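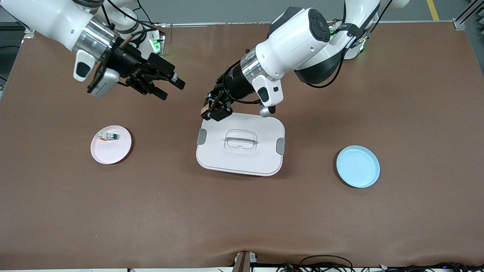
Been asked three times this month what I think of the Javell carbon monoxide alarm, the one with the plug-in base and the app. Short answer: it's fine, and it's not worth what they want for it. Longer answer follows.

Start with the box. "Whole-home protection." From one unit? It's one sensor in one spot. If it's plugged in down the hall behind a closed door, it knows about the air in the hall. That's all it knows.

The app. I've had it on my phone since November. So far it has sent me 11 notifications. Two were tests I ran myself. The other nine were about a subscription.

The subscription gets you "air history," meaning a graph. Mine is a flat line at zero. I'm glad it's a flat line at zero. I don't need to pay every month to look at it.

Lensa Habte asked whether the free version still alerts your phone if the alarm goes off. It does, as long as the wifi is up. Read the fine print on what happens when the wifi is down. (You get the siren and nothing else, same as a cheap one.)

And the siren is the bit that matters. It's loud. No complaints. It woke me through two doors when I had somebody press the test button at 6 am. The neighbours may have complaints.

Now the display. It reads zero until you get to 30 parts per million, then it starts showing numbers. Some people think zero on the screen means zero in the room. It doesn't have to. The manual says so on a page I'd bet hardly anyone gets to.

I'm not saying that's a scandal. Plenty of home alarms hide low readings so people don't panic over a whiff from the stove. But if you're going to sell me a screen and a graph and the words "air history," maybe the history should include the air.

Gadisa Sisay swears by the Soka instead. No app, no screen, one light, one button. I've got one of those as well, upstairs. It's ugly, and the mounting bracket is a pain if your hands are cold. I trust it just as much as the Javell and it was less than half the price.

Someone in the replies says the Javell sensor is "next generation." Next generation of what? I asked their support line. The fellow was polite and put me on hold, then read me the same sentence off the box.

Battery backup: the Javell goes over to its battery when the power's out. Good. The ad says "months of backup." The manual says 90 hours. I'd call that a fair stretch for a winter outage, but I wouldn't call it months, and I'd love to know how the ad people got there.

Before anyone jumps on me – yes, get an alarm. If you've got a furnace, a gas stove, a fireplace or an attached garage, get one near where you sleep, and one on each level if you can swing it. I'm grumbling about the price and the advertising. I'm not telling you to go without.

Check the end-of-life date too. These don't last forever, whatever the sticker on the front implies. The Javell has the date on the back, which you can't see once it's plugged in. I wrote mine on a piece of masking tape and stuck it on the side. Very smart home.

Rasgate Hardware has both on the shelf if you want to hold them before you buy. They've also got a Negash combo unit that does smoke as well. I haven't used it, so I've got no opinion, except that the carton also says "peace of mind" and I've started to flinch at that.

To the person asking if the graph is good for resale value: no. I can't picture anybody paying extra for a house because of my flat line.

Cancelled the trial last night. The app asked if I was sure I wanted to "lower my protection." The alarm is still plugged in and the siren still works. I tested it again to be certain, and the dog's not speaking to me.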